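Search this site Search Go
Print this page | E-mail this page

Lambrakis House News
January 30, 2024

Changes to bedding and laundry at the guest rooms

Families who stay at Lambrakis House while a relative is being treated in Plikport will see some changes to the way we handle sheets and blankets. Most of them are already in place. The rest start when the new dryers are connected on the lower level.

Until now we sent all of our bed linen out. A truck from Plallar picked it up and brought back the clean load from the time before. That worked well enough when we had the one building, but with the Brernurov annex open we were running short of twin sheets, and on several mornings in January rooms could not be made up until late in the afternoon. People who had driven through the night were waiting in the lounge with their bags. We have heard from a number of you about this, and we are sorry.

From now on sheets and pillowcases will be washed here. Plallar will keep doing the heavy items - comforters, mattress pads and the shower curtains - and will come less often. Evdokia Deligiannis, who has run housekeeping at the main building for years, is in charge of both buildings and has written the new schedule. It is posted inside each closet door.

What is on the beds

We have stopped buying all-white sets. White sheets are easy to bleach, but they also get mixed up with the hospital's, and we lost a good many that way. Over the past year we have been changing to printed sheets with plain blankets. The prints are all cotton or a cotton blend and can be washed warm. The blankets are a lighter weight than the old ones, so there are two for each bed, one on the bed and one on the closet shelf.

Several guests asked if they could have heavier blankets back. We tried them in the annex and they took two full cycles to dry, so we are staying with two light ones. If you are cold, please call the desk before you turn up the heater. There are extra blankets on both floors and someone will bring one up.
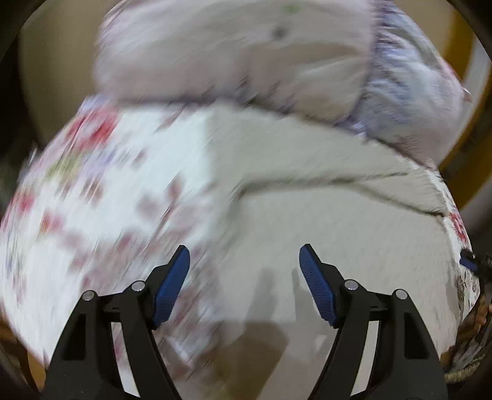
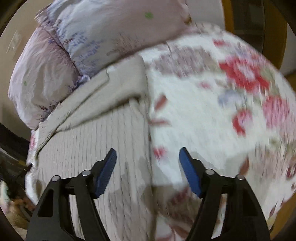

White floral print and plain beige bedding.

When your bed is changed

Sheets are changed every fifth day for longer stays and between every guest. If you are here for a short visit, they will stay on until you leave unless you ask. You can ask at any time. Spills, nosebleeds, a sick child - call the desk, and do not feel you have to strip the bed yourself in the middle of the night. The desk has a spare set for every bed size.

On the day you check out, please do the following:

Take off the sheets and pillowcases and leave them in a pile on the floor by the door.
Leave the blankets and the mattress pad on the bed.
Check inside the pillowcases and at the foot of the bed. We find phone chargers, socks and stuffed animals nearly every day.
Leave towels in the tub or shower, separate from the sheets.

Please do not take our sheets to the guest laundry room. Those machines are small and are meant for your own clothes. One load of queen sheets ties up a washer for most of an hour, and they come out twisted.

If you bring your own

Many families bring a quilt or a pillow from home, mainly for children, and that is fine. Put your name on it with tape or a safety pin tag. Tell housekeeping when you check in so that it can be noted on the room card. Anything without a name that looks like a house blanket may end up in a house load, and the warm wash is hard on wool and on anything made by hand.

Evdokia suggests laying your own quilt across a chair on the morning your bed is changed. "If it is on the chair, we leave it alone," she said. "If it is on the bed, we have to guess."

Washing sheets at home

A few guests wanted to know what we use, so we are passing it along. We use an unscented powder, half of what the box says. No fabric softener, which builds up on cotton and keeps it from drying well. Stains get cold water first and then a paste of baking soda, left on for an hour. Printed sheets are washed inside out if they are fitted, and they do not go in with towels, which rub the color off and leave lint. We take them out of the dryer while they are a little damp at the hems and fold them right away.

To fold a fitted sheet, tuck the corners into each other, lay it on a table, and fold in the sides until you have a rectangle. It will not be perfect. Ours are not either.

Donations of linen

We are grateful for the bags of sheets people have left at the front door, but we can't put used sheets on the beds. Used blankets and towels in good shape go to the animal shelter in Plikport. We can accept new sheets in the package, twin or queen, any color or print. Our shelves should hold 300 sets between the two buildings, and we now have 200 that are fit to use, so new sets are very welcome.

If you would sooner give money, write "linen" on the memo line of the check. Tharun Acharya at the business office can give you a receipt, and can also tell you which sizes are short that month.

Lower level closed for dryer work

The lower level hall in the main building will be closed while the gas line is moved. The vending machine and the ice machine will be off during that time. Ice is available from the kitchen. The guest laundry room will stay open - use the stairs by the side entrance. There may be some drilling in the mornings, but the contractor has agreed not to start before nine. If you are sleeping days after a night at the hospital, tell the desk and we will try to move you to the annex.

Contact Us | Copyright Lambrakis House | Back to top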